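4.2 Reading the Akum muster rolls

I spent most of January with the Akum garrison rolls, and I'll admit I came to love them (the clerk's spelling is a joy!). There are 37 sheets, and 25 name the officer who signed for the men's pay. I typed up every line as it stood, blots and all, and only then started matching names to the regimental lists.
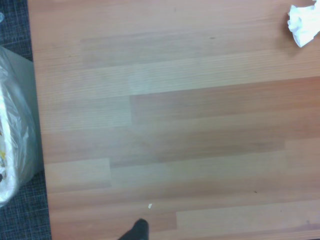
4.3 Who commanded at Riis?

The usual story gives the Riis detachment to a captain, but the rolls have a lieutenant drawing the captain's allowance for five months running. My hunch is that the captain was on sick leave at Perkstead the whole time, and his pay stubs sort of back me up.

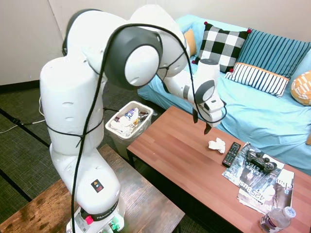 Figure 3.

Grethe Frandsen wrote back that an allowance alone doesn't prove command, as paymasters often let a junior officer collect for an absent one. Fair point, and I've softened my wording. Still, the same lieutenant signs the guard orders too, three of them at Orkier, and I can't see a paymaster arranging that.

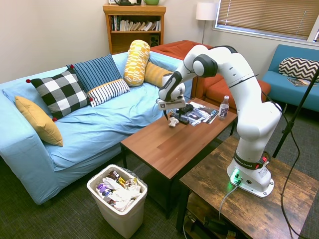

Jomar Dalisay would go further than I do and date the handover to the march out of Orkier, before the first roll was even drawn up. I'd love that to be true, but the Orkier orders are copies in a later hand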